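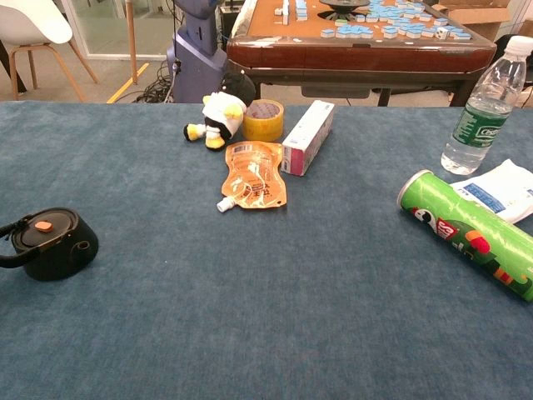

铺有蓝灰色毡布的桌面，水壶、玩偶、胶带、水瓶和薯片罐等物品尚未归类。

阅读时间：6分钟

Cirnel居家整理服务中心成立以来，主要承担住户搬迁前的物品清点、分类与装箱工作。上一年度，中心共完成1,635户的整理委托，其中面积较小、物品混放程度较高的住所占比逐年上升。2020年9月6日，中心整理业务负责人Petrică Mocanu与培训主管Elikem Bonsu接受了本刊采访，就分类台的设置、零散物品的处理以及新进人员的培训等问题作了说明。

谈到分类台，Mocanu首先介绍了台面材料的选择。中心早期使用光面桌板，物品放下时声响较大，圆柱形的罐子和胶带容易滚动，落地损坏的情况时有发生。改铺毡布以后，这类情况明显减少。“我们对台面的要求很简单：放得稳，颜色素净，工作人员一眼能看清上面有什么。”他说，“蓝灰色是试用几种颜色之后定下来的。白色包装放在上面清楚，黑色的器具放在上面也清楚。”

毡布的维护由各小组自行负责。按照中心的规定，每次作业前须用粘毛滚筒清理一遍，作业中如有液体洒落，应立即停止摆放，更换备用毡布。Mocanu承认，毡布用久了颜色深浅不匀，看上去不够整洁，住户偶尔会提出疑问。“颜色不匀不影响使用，但我们会向住户解释清楚。确实洗不干净的，按期报废。”

中心目前实行的流程称为“先摊后分”，即把抽屉、柜顶、窗台等处的零散物品全部取出，摊放在分类台上，再逐件判断去向。Mocanu表示，许多住户习惯于直接把物品倒进纸箱，到新居之后再处理，结果往往是箱子一放数月无人开启。“一个水壶旁边躺着一只毛绒玩偶，再旁边是一卷胶带、一罐薯片，这在我们的台面上很常见。这些东西在家里原本可能分属三四个房间，摊开以后，住户自己也容易看出哪些应当放在一起。”

摆放时有一项不成文的惯例：靠近工作人员的一侧尽量留空，物品先往远端和侧边放。Bonsu解释说，这片空处用于逐件检查和填写标签。“新来的同事总想把桌子摆满，觉得这样效率高。摆满以后，标签没有地方写，手也没有地方放，最后还得挪开。”

在具体类别上，食品与日化用品的分隔是培训的重点。Bonsu介绍，包装外形相近的物品最容易混淆，例如带旋盖的软袋，市面上既有装饮品和果冻的，也有装洗涤用品的，规格和颜色十分接近。中心要求工作人员读完包装上的文字再作判断，字迹过小或磨损难辨的，一律交由住户确认。“不允许凭颜色猜。橙色的袋子不等于橙汁。”他说，“住户在场就当面问，不在场就单独放一个盒子，写明待确认。”

细长的纸盒也有类似的问题。牙膏、药膏和部分文具的外盒尺寸相仿，隔着一段距离很难区分。中心的做法是检查盒内是否仍有内容物，空盒压平回收，有内容物的按用途归入洗浴、医药或文具箱。Bonsu提到，曾有一户人家清出的牙膏盒大半是空的，住户一直以为家中存货充足。

对于已经开封的饮用水和饮料，中心不予装箱。Mocanu说，半瓶水在运输途中渗漏，可能损坏整箱书籍或衣物，这类赔偿在早年的投诉中占有相当比例。现行规定要求，开封饮品由住户当场饮用或倒掉，瓶子冲净后归入可回收物；未开封的则竖直放置，与纸制品分箱。罐装膨化食品同样区分是否开封，未开封的横放时须在两端加垫，罐身上方不得压放重物。

水壶一类的器具处理起来较为费时。倒空余水之后，须敞盖晾置，壶盖与壶身分别用软纸包裹，再放入同一箱内。提手突出的水壶容易在箱中顶破侧壁，Bonsu建议让提手朝向箱体中央，并以毛巾填塞空隙。“用住户自己的毛巾就可以，省材料，到了新居也不会多出一堆填充物。”

至于毛绒玩具，两位受访者的看法略有不同。Mocanu倾向于把玩具统一装入收纳袋，压缩体积；Bonsu则认为，有儿童的家庭应当留出一两件随身携带，不进箱。“我见过孩子在新家第一晚哭着找玩偶，而家长要拆十几个箱子。”Bonsu说。Mocanu对此表示理解，但指出随身物品清单应由住户决定，中心只作提醒。目前的作业单上已增加“是否随身”一栏。

在耗材方面，中心使用Varlow供应的纸箱和封箱胶带，每月纸箱用量为700只。胶带用完后剩余的纸芯统一收集，用于缠绕电源线。Mocanu说，胶带最容易在作业中遗失，常常随手放下便被其他物品遮住，有时甚至被误封进箱内。中心因此规定，胶带在台面上应当立放，圆面朝外，便于寻找。他同时提醒自行搬家的住户，封箱胶带与住户家中原有的胶带也要分开，后者应作为文具登记。

培训工作目前在Issahaku路的培训室进行，每期招收学员17人。课程分为台面操作与入户实习两个阶段，其中台面操作须独立完成三次完整分类，由Bonsu逐件核对。核对不通过的学员可以补考一次。“有些学员动作很快，但标签写得潦草，‘厨房’两个字到了新居没有人认得出来。这样的我也不给通过。”

中心计划于10月在Evell社区开设第二处服务点，首批预约名额为600户，优先面向独居长者和有幼儿的家庭。Mocanu表示，新服务点将沿用现有的分类台规格，台面略微加宽，以便两名工作人员并排作业，具体预约办法由社区服务窗口另行公布。采访结束前，Bonsu补充说，住户在工作人员上门之前无需预先整理，只要把贵重物品和证件自行收好，其余维持原样即可。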